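Home | Buying Guides | New Developments | Opinion | Contact

The pool is not the investment
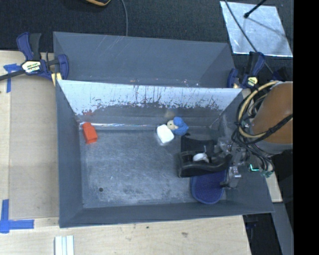 Who pays for the big shared pool once the developer has sold the last apartment? The owners do, through the monthly fee, and the fee in the brochure is almost always a guess made before anyone has run a pump.

I have been reading the sales material for Clisum, the resort Trindico wants to build on the dry side of the hill, and I keep coming back to how little of it is about apartments. There are 400 of them planned. They get two pages. The rest is water, palm trees and a beach club with a Hungarian chef's menu from Rácz, a restaurant group I doubt most buyers had heard of before March.

The pitch is that homes near a grand amenity hold their value. Maybe. I bought into a smaller place, Elell, on the same kind of promise. Ours was a tennis center with 7 courts. Two are still playable. The others have weeds at the baseline, and every annual meeting has the same fight between people who want to fix them and people who rent out their units and never come. Meanwhile the listing agents still put the courts on page one.

A fee covers what somebody decided it would cover. Ask whether it includes replacing the liner, or just cleaning it. Ask who owns the land under the water, too. At Clisum the answer appears to be a separate company, which would lease it back to the owners on terms I couldn't find anywhere in the packet.

Then there are the day passes. Trindico says the beach club could take 3,000 visitors on a summer weekend, and offers this as good news. For the club it probably is. If I had paid extra for a quiet terrace facing the water I would want to know where all those people park.

I'm told the first phase is selling well. Phases that sell well are the ones we hear about - I have yet to get a press release about a slow one. Before putting down a deposit I'd want the lease, the fee budget and the parking plan, in writing.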